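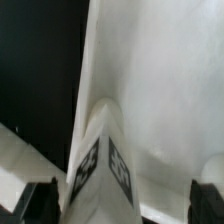

*White block, white behind it, and a black marker on either side of the ridge.*

I've spent most of January on the small back room, and a surprising amount of that time has gone on things that are white. The walls are white, the shelves are white, and so is the block with the two printed squares on it. I like a plain room, but I had forgotten how many whites there are until I put them next to each other.

The block is off-white, going to pale grey on the side away from the light. It has two sloping faces that meet in a ridge, and a rounded top. The black squares are the only strong thing on it. They are the sort of pattern a camera can read, a thick dark border with small white cells inside, and from any distance they pull your eye before anything else does. Vandana Tomar came round on Friday to return a drill and said they looked like a crossword somebody had given up on.

I have been sorting the room one shelf at a time. The bottom shelf was mostly cable. I kept the ones I could match to something and put the rest in a bag for the tip. The next one up was paper: old manuals, a folder of receipts, and two copies of the same Delotberg catalogue, which I must have sent off for twice. One of them has gone in the recycling. I nearly kept both.

The paint took longer than the sorting. I started with a tin left over from the hall and it dried too yellow, so I bought a new one from Bansal, item 3754 on their list, which is simply called soft white. It needed two coats on the long wall and three by the window, where there used to be a damp patch. I'm happy with it now. In the evening it goes slightly grey and in the morning it looks almost blue, but I don't mind that.

Matt paint marks easily. If you are doing a room that gets used, I would go for the washable kind, even though it has a bit of a shine. I've already had to touch up one corner where I dragged the stepladder along it.

For cleaning printed things like the squares I only use a dry cloth. I tried a damp one on a label once and the black smeared into the white, and after that I left the spray in the kitchen. White plastic is easier - warm water and a drop of washing-up liquid does it. Ilídio Loureiro uses a school rubber on his, and he's had the same Anirberg drawers for years without them going dingy, so he may be right.

What I haven't sorted out is the lighting. There is one bulb in the middle of the ceiling and it leaves the far end quite dark, so anything pale at the front looks brighter than it should. I've measured up for a second light over the shelves. The fitting I want is 391 mm long and there is just about space for it between the bracket and the wall.

Next job is the door, which is still brown. I have enough of the Bansal tin left for one coat and I'll see how it looks after that.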